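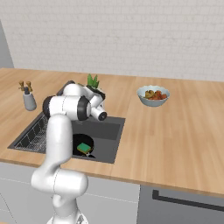

An afternoon at the virtual sink: our visit to the Wike open day

14 May 2021

I've always hated washing up, so when the robot people at Wike said they were opening their doors in June and would I like an early look, I said yes before I'd finished reading the email. I caught the bus out to Zakcombe with a notebook and a packet of biscuits (gone by the second stop, sorry).

The kitchen they wanted me to see lives inside a computer. It's called Clitis, and it has a white arm, a dark sink, and a frying pan in the basin with a sponge on top. There's even a spiky little plant at the back of the counter!

"Everyone asks about the plant," said the engineer showing me round, who has been on the project for two years and talks very fast. "I put it in one evening and then I couldn't bring myself to take it out. And it's useful, you know, the arm has to learn there are things behind it."

I asked why they'd bother with a pretend kitchen when there's a perfectly good one down the corridor. She laughed. "Have you seen the one down the corridor? We can have up to 4,000 goes at picking up a sponge in here overnight, and I can go home and have my tea. With a real arm I'd be mopping."

And the sponge is the hard bit, apparently. I'd have guessed the pan. "A pan stays the shape it is," she told me. "A sponge squashes. Getting the squash right in the software took us seven months, and I still think it's a bit too bouncy."

There's a bowl of food on the worktop too, which looked to me like roast potatoes and tomatoes, and made me regret the biscuits. The arm is meant to leave that well alone. "It's dinner," she said. "You don't wash up somebody's dinner."

Then I had a go with the controls myself. I was hopeless! I kept turning the wrist when I wanted the elbow. She was very kind about it and said visitors from Avadwood, who are lending the screens for the open day, had done far worse.

Would she have one at home? "For the pans, yes. I'd still do the glasses myself."

Places are free but you do need to book, and wear flat shoes for the stairs.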